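House rules for a gripper

At Clorkedska, the robot cell has a rule book of only 12 pages, and Costel Hodžić wrote most of it. He began in April, after the team had logged 2391 grasps and could not compare half of them.

The first rule concerns the table. Before each run, the operator writes down every object within reach – also the dented ones. Hodžić wants damaged packaging in the tests, and he does not allow anybody to flatten it first. "A box from a real kitchen has creases," he says.

The second rule concerns cables. They belong on the shelf behind the work surface, and a loop which hangs down must be noted in the log before the arm moves. In the old records, 183 runs have no such note. They are now kept apart from the others.

The third rule is the shortest: fingers open, hands away, then start. A puzzle cube and a cookie box wait on the gray table under the open fingers.
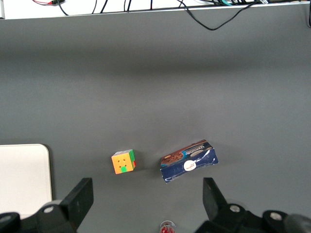 What Plurngate does differently

At Plurngate, the operator signs the log only after the run.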